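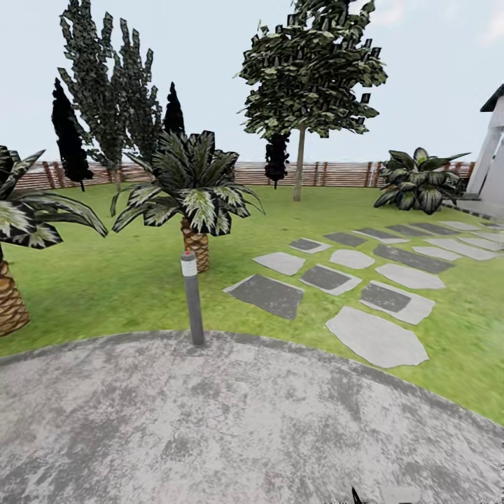

## Ticket 47: garden sim, gripper loses its place

Opened by Duyên Lương, Enard robotics club. Priority: Khang Lã says high. Khang says that about lunch.

Tried so far: restarted Samow, lowered finger speed to 50, blamed Ionuț.

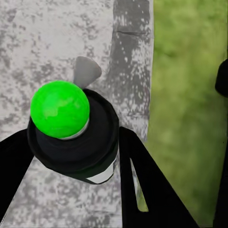 Grip force is at 80, per Mỹ Lý's notes. I doubt force is our trouble. The fingers are on either side of the black cylinder, green ball on top, so I'd leave that number alone and look at the wrist offset.

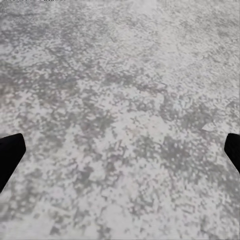

Ionuț wants the camera feed to find the surface by its texture. I wish him luck. With the fingers wide open, all it gets between them is gray speckle, and one patch looks much like the next. Offset set to 5, rerun pending. Assigned to Ionuț.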